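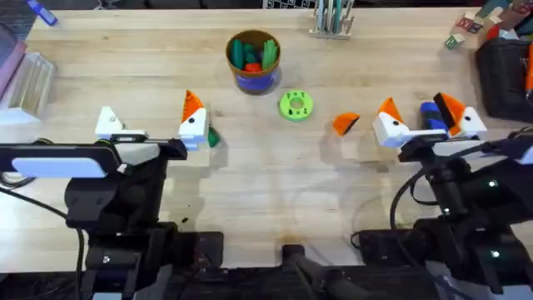
Minutes of the bench practice meeting, Cirkilell workshop
13 Apr 2025

In the chair: Marwan Azar
Minutes: Carla Sayegh

Marwan opened by thanking everybody for staying on after a long afternoon, and for the very good almond cake, which was gone before we reached item 2. The minutes of the last meeting were read and agreed, with one correction: the Redudden arms were serviced in July of last year, and I had them down a month early. My apologies to the people who did the work!

1. Speed limits during teaching

We had a long and friendly talk about this one. The present rule sheet says an arm may run at full speed once the operator has checked the path, and several of us felt that was too generous with a second person at the table. Agreed: 60 millimeters per second whenever hands may come inside the taped line, full speed only with everyone behind it. Marwan will reword section 5 of the sheet and bring it back to us.

2. Tabletop layout

Nimri's team asked whether small items could live on the tables between sessions, as it saves them setting up each morning. There was sympathy for this -- most of us have done the same -- but also a feeling that the habit spreads. Agreed: things needed for the current task may stay out, and everything else goes back to the shelf at the end of the day. Cups and pots that hold parts are to be put in the same spot each time, and the spot written on the table card.

3. Holding handheld devices

The question was how firmly a gripper ought to close on anything with a casing or a glass face, and whether we want one number for every finger type. Trirnbridge sent us their own guidance, which gives a single figure for rigid fingers and says nothing at all on flexible ones. That leaves a gap for us, as open lattice fingers like the orange ones wrap around the lower half of a device from both sides and don't simply pinch it at two points. Carla suggested we write two lines into the rules, one for each type, and after some back and forth (and a short detour into the price of replacement fingers) this was agreed. Until the new lines are in, start at the lowest force setting and go up one step at a time.
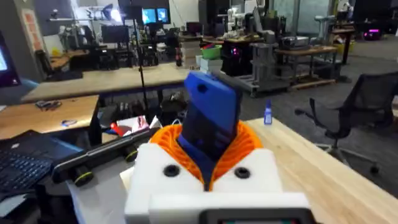
4. Laptops and chairs near a working arm

Marwan reminded us that the reach drawing for each station should be checked again whenever the arm or the table is moved, even by a little. He would like the drawing to show furniture as well as equipment, and he has a point: an open laptop beside the mount, or a mesh chair just past the table, is easy to overlook when you are thinking about the gripper. Agreed to add both to the station check, with a box for initials.

5. Log books

The shared log has reached entry 956 and the book is nearly full. A new one is ordered. Please keep writing down small bumps and stops, however minor they seem.

6. Any other business

The Redudden people would like to visit and compare rule sheets. Everyone was in favor, and Carla will write to them with some possible dates.

Actions
Marwan Azar: section 5 wording; updated reach drawings
Carla Sayegh: two lines on gripping force; letter to Redudden; table cards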